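Fruit bowl

A fruit bowl is a wide, open dish used for keeping and serving whole fruit, usually on a table, sideboard or kitchen worktop. Bowls are made of glazed clay, glass, metal, turned wood or woven plant fibre. Most are shallow, as fruit stacked deeply tends to bruise at the bottom.

Woven bowls let air reach the fruit from below. They are light and cheap to make, but they stain easily and are hard to wash – many households line them with a cloth or paper.

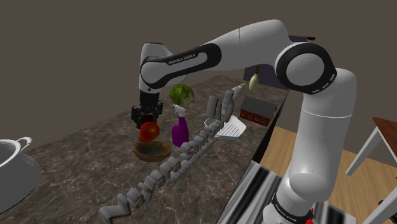
A red apple just above a shallow brown woven bowl on a kitchen countertop.

Apples give off ethylene, a gas that speeds the ripening of other fruit, and bananas kept beside them soon turn brown. Citrus fruit is less affected. Berries and cut fruit are normally kept in the fridge.

The fruit bowl is also a common subject in still life painting, where it may be shown with jugs, bread or game. Footed bowls, raised on a stem, are known as tazze or compotes and were mainly used for display at formal dinners.

See also: Basket weaving, Still life, Tableware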